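Pushing arm stopped after tool clamp slipped

The block-pushing arm in the back room was out of use for two days in April after the clamp that holds the pushing rod worked loose during a run. The arm was not damaged and no one was hurt. It is running again at reduced speed, and there are some changes to how we start a session. Please read this item if you have your name on the booking sheet, even if you only use the arm now and then.

What happened

Tainá Figueiredo was running the Jakow push sequence on a Thursday afternoon. In that sequence the rod comes down near the board, moves sideways, and slides one colored block toward another. The software assumes the tip of the rod is always at the same distance from the wrist. That distance is measured once, when the rod is fitted, and it had not been measured again for several weeks.

The log holds 3,098 pushes since the last time the clamp was opened. Late in the run the rod began to creep in the bracket. At first this only showed up as poor results. Blocks that should have moved in a straight line turned instead, and a few were missed. Tainá put this down to the vision side, as most of us would have, and spent a while checking the block positions. The positions were fine.

On the next approach the tip touched the board well before the arm expected it to. The arm kept driving down for a moment, then the force limit tripped and the controller went into a protective stop. Tainá pressed the emergency stop as well and left everything where it was until the log had been saved.

The board has a shallow dent, and we have turned it over and are using the other side. The rod had moved 2 mm in the bracket. That does not sound like much, but the tip is meant to travel just above the wood, and there is very little room to spare.

Setup used for the repeat test

We refitted the rod, measured it, and laid the blocks out on the board again, well apart from each other. The test was to bring the tip down over the left part of the board, next to the green cylinder, and hold it there before any pushing.

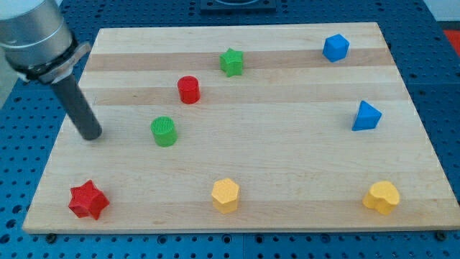
Why the stop came late

Two settings made this worse than it had to be. The downward force limit had been raised to 80 newtons for an earlier job with a heavier tool and was never put back. It is now 30 newtons for all work with the rod. The Skarora controller stores the limit with the tool profile, so choosing the right profile sets it for you. Choosing the wrong one will bring the old value back.

The second was the approach speed. The sequence came down at full speed to save time between pushes. It now slows for the last part of the move. Runs will take longer, so please allow for that when you book.

What to do before a run

Check the clamp screws with the torque wrench in the top drawer. Hand tight is not enough.

Look at the line scribed on the rod. It should meet the edge of the bracket. If there is a gap, do not start.

Run the touch-off routine and write the result in the log book. If the number differs from the last entry, tell Tainá before you go on.

Keep your hands off the board while the arm is enabled. Several people have been reaching in to stand a fallen block back up between pushes. Pause the arm and wait for the light to change first.

Still open

We have asked Bittencourt for a replacement bracket with a pin through the rod, which would stop it from sliding even with a loose screw. They have not given us a delivery date. The Fomwood sorting trial is on hold until the bracket is in, and the bookings for it have been moved to the end of the list. Other sessions go ahead as booked.

If the arm stops on you, leave it stopped, save the log, and send it to Tainá with a note of which block you were pushing.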